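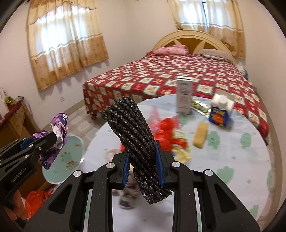 Slide 1. Table clearing: braided black bundle, purple wrapper, mint-green basin.

Sorting Small Household Waste at the Table
Speaker notes, Larkum building services seminar, November
Speaker: Omid Bakhtiari

Slide 1 – Opening
Leave the slide up while people find seats. Start at ten past.
The subject is the last stage of clearing a table: small, light, mixed items that have no obvious bin. Large items are covered in Ginevra's talk after the break, so send furniture questions to her.
Point out the wrapper and the black bundle. They behave differently in every stream we tested. The wrapper is light and crumpled, with an inner fold showing. The bundle is thick, made of twisted cords, and frayed at the wide end. Then point to the basin with the brown scraps in it. One shallow basin within reach of a round table is the arrangement the rest of the talk assumes.

Slide 2 – Scope of the Larkum trial
54 households, all apartments, all using the building's shared bin room. Houses with a yard were excluded. Compost access changes the numbers too much.
Each household kept one basin near the main table and emptied it once a day. The basin was their own. We supplied a record sheet and nothing else.
Contents were checked at the bin room by Lenard staff. Mention that the checkers did not know which sorting instructions a household had received.

Slide 3 – Four groups
Wrappers and film. Dry scraps. Cord, braid and textile ends. Everything else.
Spend time on the third group. Most printed guides have no entry for it. Cord ends went into paper, plastic and general waste in nearly equal shares during the first two weeks. After we added one line to the sheet, 87 percent went to general waste, the correct stream at this site.
Long cord has a second problem: it winds around the shaft of a baler. Ask for it to be cut to hand length or tied in a loop before it goes in. Frayed ends should be knotted.

Slide 4 – Wrappers
Crumpled film tends to spring open. Households that folded it flat and tucked it into another wrapper reported fewer pieces on the floor. We did not measure this. Say so.
Wrappers with a pale inner layer are often mixed material. At Larkum, mixed film is general waste. The Zorano plant accepts it, so anyone in that collection area should follow the local sheet.
Expect a question about rinsing. For dry snack wrappers, no. Shake out the crumbs and move on.

Slide 5 – The basin
Wide and shallow worked better than tall and narrow. People could see what was in it and correct mistakes by hand. With tall bins the first item in was rarely looked at again.
Light colors were easier to check for small scraps. This comes from comments on the sheets – no controlled comparison was made.
A basin on a chair or a box stayed in use. A basin on the floor got pushed under the table by about the third day.
Table covers: shake them over the basin before wiping. Wiping first pushes damp crumbs to the edge, where they drop.

Slide 6 – Bags
Do not line the basin. Carry it to the bags and empty each group by hand. Lined basins were tipped whole into one bag in most of the cases we checked.
Used carrier bags are fine for general waste. Keep them out of the film stream once they have held food.

Slide 7 – Results
Correct sorting for dry scraps reached 94 percent by the final week. Wrappers were lower and uneven. The Ugwu block pulled the average down, and its bin room labels had been swapped for part of the trial. We left those records in.
Have the per-block table ready as a backup slide.

Slide 8 – Questions
Allow 6 minutes. If there are none, go back to slide 3 and show the wording of the added line.
Printed sheets are by the door. Ginevra Sartori has the editable version.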